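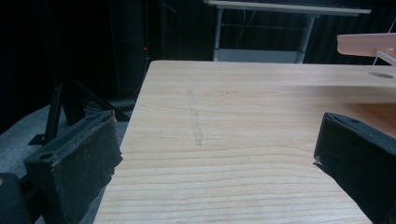
Slide 1: wood tabletop between the gripper fingers, seen from the gripper's own camera

Hi all, thanks for coming to the Penden room. I'm going to talk about how we gather examples for Hollis, our learning system, and I'll try to leave 5 minutes for questions.

Start with the slide. Let people look at it for a bit. Point out both black fingers and the wide gap between them. Then the worn edges on the left one. I love those edges! This is the view Hollis learns from, so every person who records for us has to get used to thinking from down there.

Numbers: 458 examples kept so far, 28 thrown out. Most of the 28 were people moving too fast (me included, on my first day).

Story: the Rimmont trial in November. Two people, same task, totally different habits. One came in from the side every single time, and Hollis picked that up right away. Pause here, it usually gets a laugh.

What I'd ask of anyone joining: go slow, vary your starting spot, keep the bad takes in their own folder.

Next slide is the Zomthorpe plan. Skip the budget part if we're past the half hour.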